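Packing winter layers – speaker notes
Sullberg outdoor club, evening talk, back room
December 21, 2000

Start on time even if people are still getting coffee. Say where the coats go. Ask who is coming on the Foseck trip and get them to put a hand up, so I know which half of the talk to spend longer on.

Opening

The bus to Foseck takes one soft bag per person. Last April we had people turn up with a suitcase and a second bag on top, and we left 40 minutes late. Most of what filled those bags was jackets. So tonight is about jackets and fleece and nothing else. Boots and sleeping bags are the next talk.

Weigh-in (bring the kitchen scale)

Put my thin fleece on the scale. It comes to 500 grams. Then hold it up folded flat, then rolled. Same weight each time, obviously, but pass both round and let people feel the difference in the hand. Weight is seldom the trouble with warm clothes. It's the space they take.

What to fold, what to roll

Puffer jackets. Zip up, lay face down, sleeves in across the back, then fold from the hem. Press the air out with the forearm as you go, slowly. Don't kneel on it. If it has a hood, tuck the hood in first.

Quilted jackets. These roll well. Start at the hem and keep the edges even. A jacket with thick channels will make a fat roll whatever you do, and pulling it tighter only strains the stitching.

Sherpa and other curly fleece. Roll it loosely. It will look lumpy. It goes in a corner of the bag where something harder would leave a gap.

Sweatshirts. Lay flat first and smooth the body out from the collar down. Sleeves in, then thirds. Keep one sweatshirt out for the bus, the heating in the back rows is poor.

Demonstrate the puffer once at normal speed and once slowly. Don't do the sweatshirt unless someone asks.

Laying out

Everything goes on the bed before anything goes in the bag. Jackets in a line, touching, so you see how much width they take. The sweatshirt flat in front of them. If the line is longer than the bag, a jacket stays home. Pause here and let people look.

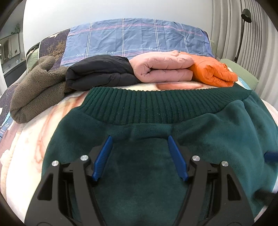 Ngọc Kim: I'd leave the puffer out and wear it. I did the Brodonance crossing that way and the bag closed with room to spare. The only nuisance was carrying it over my arm once we were indoors.

Pick this up after she has spoken, she said it at the run-through and has agreed to say it again. My answer: yes, wear the biggest one if the bus is cold, but people going on to the Ó Dubhghaill hut will be sitting in a heated waiting room for over 2 hours and will want it off. Bring a strap for it.

Order in the bag

Rolls along the bottom, folded jackets standing up beside each other, sweatshirt on top. Whatever you need first goes in last. Damp things go in a separate sack on the way home – remind them, last year's bags smelled for weeks.

At home afterward

Take the puffers out the same night and hang them. Shake them by the hem. They shouldn't stay folded until the next trip.

Questions, ten minutes. Someone will ask about vacuum bags. Fine for the trip out, but there's no pump at the hut.

Sign-up sheet is by the door. Alarm code for locking up is 3232, don't read it aloud. Collect the scale.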